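Journal > Issues > Community Arts and Recreation > Full text

4. Rehearsal Block Length and Attendance

4.1 Setting

The study covered the summer season of the youth drumming and step program run out of the Avstead recreation hall, with a second group meeting at Skeltley. Enrollment was capped at 50 across the two sites. Both groups used the same repertoire, built on the Vukadinović step sequence, and prepared for the same closing performance. Participants were free to drop in or stop at any point, so attendance is treated here as a measure of continued interest and no penalty was attached to absence.

Avstead ran a single long block with a short water break. Skeltley split the same rehearsal time into two blocks separated by a free period, during which the hall stayed open and the instruments stayed out. Instruction time was equal at both sites. Fees were also equal, and each site received 3000 dollars toward drums, sticks and floor tape.

4.2 Recording of Attendance

Attendance was logged in Gomex, the sign-in system already used by both halls. Each participant signed in on arrival and out on departure. At Skeltley the free period did not require a separate sign-out unless the participant left the building. Missing sign-outs were filled in from the instructor's paper sheet where one existed, and otherwise the session was marked as incomplete and excluded from the duration measure. It was still counted toward presence.

We defined early departure as leaving before the final run-through. This definition is stricter than the one used by the halls, which count any participant who stays past the break. It was chosen because the final run-through is the only part of the session in which the full formation is danced with live drums.

4.3 Results

Presence did not differ between the sites in the opening weeks. A gap appeared toward the end of June, when Skeltley held its numbers and Avstead lost participants, mainly in the younger group. Early departure followed the same pattern. Older participants at Avstead stayed through the long block and in exit forms described the break as too short to be useful but did not name it as a reason for leaving.

Of those who stopped attending, 3 gave a conflict with another summer activity as the reason. The rest left the item blank. The split schedule had a cost of its own: the second block at Skeltley started late in most weeks, and the step line had to be set again each time. Instructors there reported less time on arm patterns and more on spacing.

Site and schedule cannot be separated in this design. The Skeltley hall is smaller and has a sprung floor, and either property may have affected fatigue.
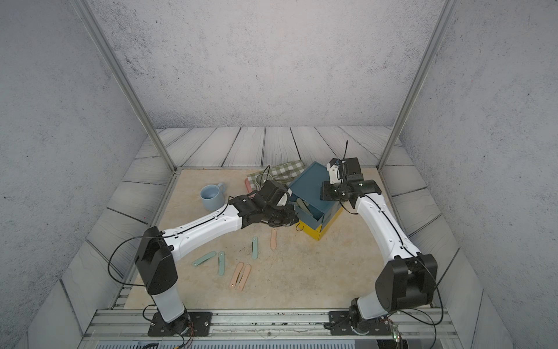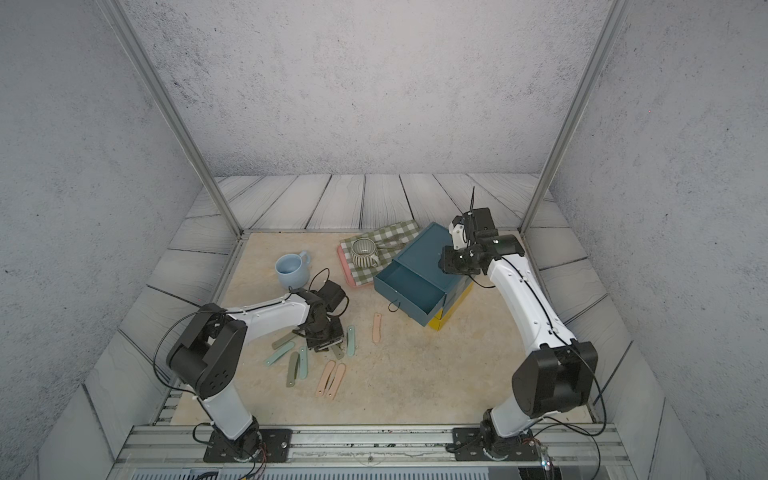
Figure 2. Paired arms, each on a black mounting plate, over a beige stone-look surface.

4.4 Implications for Scheduling

A split block appears workable for mixed-age groups if the second start time is enforced. We would not extend the finding to auditioned ensembles, where attendance is a condition of membership.

Comments

drumline_parent: My daughter was in the younger group at Avstead. The long block was hard on her knees. Was floor type asked about on the exit form?

stepteacher: We tried a split schedule and had the same trouble with late restarts. A drum call two minutes before the second block helped a little.

reader, July 15, 2023: Is the blank exit form included in the appendix? I could only find the sign-in sheet.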